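Blog > Visits > Robots

An open day at Aneck

21 January 2020 · 2 min read

My cousin Javiera Painemal got us two places for the open day at Aneck, and I went with more curiosity than knowledge. I repair sewing machines, so I like to look at anything with a motor and a joint.

The part I had come for was the kitchen demonstration. Amirul Siregar guided our group and he explained slowly, for which I was grateful. The arm works at a normal counter with a marble top, a faucet and a cutting board, things that any family could have. He told us that the team has recorded 900 short tasks there, and that 200 of them had to be repeated. 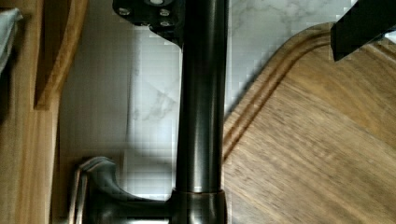 I asked him what is the most difficult for the arm, and I expected to hear glass or eggs. He answered that it is the small distances. A person reaches past a tall object without thinking, but the arm must have learned that the object is there. Then he let a boy from our group choose the next task, and the boy became very serious about it!

Afterwards there was coffee, and a talk by Eulalia Zúñiga about the 36 people who work in the building. I understood maybe half, because she speaks fast and the microphone was old. Javiera took notes and has promised to send them to me.

They will open again in May. I would like to bring my father, if his knee permits the stairs.

4 comments · 11 shares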